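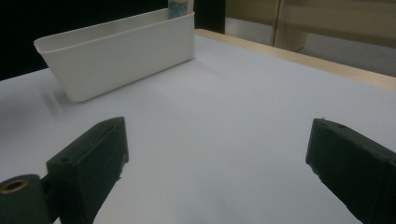
Minutes of the Tully Street Shared Workroom users' meeting, March 7, 2019
Present: Lorraine Greenwood (chair), Darragh Ó Néill, Fouad Rizk, Mohandas Thampi, Oisín Carroll (minutes). Lorraine thanked everyone for coming out in such miserable weather, and thanked Mohandas in particular for the lemon cake, which was gone before we reached the first item. She then turned to the tables, as that was what most people had come to talk about. The general feeling was that the white top with the pale wooden edge is a pleasure to work at, and that a single white plastic bin standing on it is as much as we ought to keep out between sessions. Fouad said he would be glad to see every table kept that way, and several people said so too, some of them twice.

1. Minutes of the last meeting
Accepted with one correction. It was Darragh, not Fouad, who offered to look at the sticking drawer. Darragh reports that it still sticks, but less.

2. Bins
We had a long and very friendly talk about the bins. Mohandas likes one for each group, with a name on the end, so that people can lift their things down from the shelf and put the whole lot back when they finish. Lorraine wondered where tall items would go, as anything that stands up above the rim is going to catch on the shelf over it. Darragh suggested that tall things live on the bottom shelf — he has measured it and there is plenty of room — and this was agreed with some relief. Fouad has a price from Tistora of 18 dollars for a pack of 2 bins with lids. Lorraine asked whether we want lids at all. We could not settle it, and Fouad will bring one of each kind to try.

3. Looking after the table tops
Oisín passed on a request from the quilting group that everybody wipe down before leaving as well as on arriving. A damp cloth and a little dish soap is plenty. Please do not use the scouring pads from the kitchen, however stubborn the glue may be. Mohandas mentioned that the wooden edging would like a rub of oil before the summer and very kindly said he would do it himself, if someone would keep him company and hold the rag. Darragh will.

4. Money
The balance stands at 308 dollars. Lorraine reminded us that new shelving from Trestero was quoted at 2000 dollars, so that is a matter for a later year unless the August sale does wonders. Fouad asked if we could mend the shelves we have. Darragh thinks yes, all but the one by the sink.

5. Other matters
A blue scarf and a pair of reading glasses are still in the office. The Bostomow class has asked to start half an hour earlier in the evenings, and we were happy to say yes, provided they let the lunchtime people know about the key.

To do
Fouad: sample bins, with and without a lid
Mohandas and Darragh: oil the edging
Darragh: drawer, again
Oisín: reply to the Bostomow class, new note about scouring pads for the kitchen door

Lorraine closed the meeting and we all stayed to stack the chairs. Date of the next one to be sent round by Oisín.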